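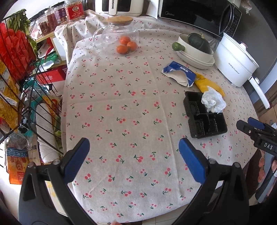

Section 4: Recording and releasing a person in custody

This section covers the custody module of Wurnden Case Desk. It applies to civilian custody staff and duty sergeants who have completed the basic log-in training. Set-up of user accounts is dealt with in Section 2.

4.1 Before you begin

You will need:
Your staff card and PIN
The arrest reference issued by the control room
A terminal marked for custody use

The arrest reference has two letters followed by six digits. If the control room has not yet issued one, select Hold Reference on the entry screen. The record can be opened without it but cannot be closed.

Note: Terminals at Brudside use the older card reader. Insert the card with the chip facing down and leave it in place until you log out.

4.2 Opening a custody record

1. From the main menu, select Custody, then New Record.
2. Enter the arrest reference and press Tab. The time and place of arrest are filled in from the control room log.
3. Check both entries with the arresting officer. To correct either one, select Amend and type a reason of at least 3 words.
4. Enter the time of arrival at the station. Use the 24-hour clock.
5. Select the offence from the list. For more than one offence, press F6 after each entry.
6. Enter the name and date of birth as given by the detained person. If these are refused, select Refused. Do not type "unknown" in the name field.
7. Select Authorise. The duty sergeant must present a card at this stage.

The record number appears at the top left of the screen once authorisation is complete. Write it on the property bag and on the cell board.

Caution: Authorisation starts the detention clock. Do not authorise a record to test the screen or for training. Use the practice system, described in Section 9.

4.3 The detention clock

The clock is shown in the status bar and runs from the time the system takes as the relevant time. It changes from green to amber when a review is 35 minutes away, and to red when the review is overdue.

To enter a review:

1. Open the record and select Reviews.
2. Select In Person, Telephone or Video.
3. Enter the name of the reviewing officer and the time the review started.
4. Type the decision and the grounds for it.
5. Select Save. The next review time is worked out and shown.

If the detained person is taken to hospital, select Pause Clock and enter the time of departure. Select Resume on return. The system does not pause the clock for any other reason — time spent in interview at the station always counts.

Note: A paused clock still shows in the status bar, in grey. Questioning during a pause must be entered under Exceptions, and the clock will be adjusted for that period.

4.4 Release

Four outcomes are available on the release screen:

Charged
Released on bail
Released under investigation
No further action

Choose with care. The outcome decides which letters are printed and which units are told of the release.

1. Open the record and select Release.
2. Select the outcome.
3. For bail, enter the return date, the time and the station. Conditions are entered one to a line.
4. Complete the risk questions. None may be left blank.
5. Select Property and tick each item as it is handed back. Items kept as evidence are marked Retained.
6. Print the notice and have it signed.
7. Select Close Record.

If the message "Error 157" appears at step 7, an entry made under Hold Reference has not been matched. Return to the entry screen, type the arrest reference and close the record again.

Caution: A closed record can be reopened only by an inspector. Changes made after reopening are shown in red on the printed copy.

4.5 Notes for the press office

The press office sees a short form of the record giving age range, area of arrest, offence and outcome. Names are withheld until the outcome is set to Charged. To hold back the short form, select Restrict before authorising the record. A restriction set later takes effect at the next update, and details may have been read in the meantime.

4.6 Transfer of older records

Records made in Prondel can be viewed but not edited. Select Archive on the main menu and search by surname or by the old file number. Records from the Dunne Street office made before November 2011 are on paper only. Requests go to Cillian Ó Riain in Records, using form R7.

Section last revised August 2018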